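Stefaniia Pasichnyk
Short thread on cork noticeboards, as I have just finished refitting the ones at Irkwood. 1/6

Cork moves with humidity. A sheet glued in February, with the heating on, will be wider by summer. If the frame is tight, the sheet has nowhere to go and lifts in the middle. 2/6

Leave a gap under the frame lip on all sides. Glue the centre only and let the edges float. 3/6
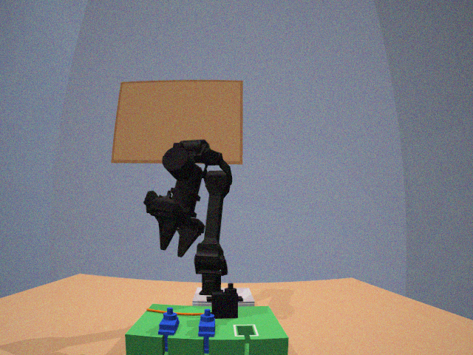 Fixings next. Two screws at the top are not enough for a large board. Check the outline before you buy more: a top edge with a slight bow and a left edge that leans outwards at the bottom, as on the brown board on the back wall, mean measuring both diagonals. Mine were 216 and 168 cm wide and I put a screw every 20 cm. 4/6

Pins: 15 mm overall is plenty. Longer ones go through to the backing and blunt. 5/6

Rotate the busy areas. The patch at eye level wears out first, so turn the board upside down once a year if the frame allows it. 6/6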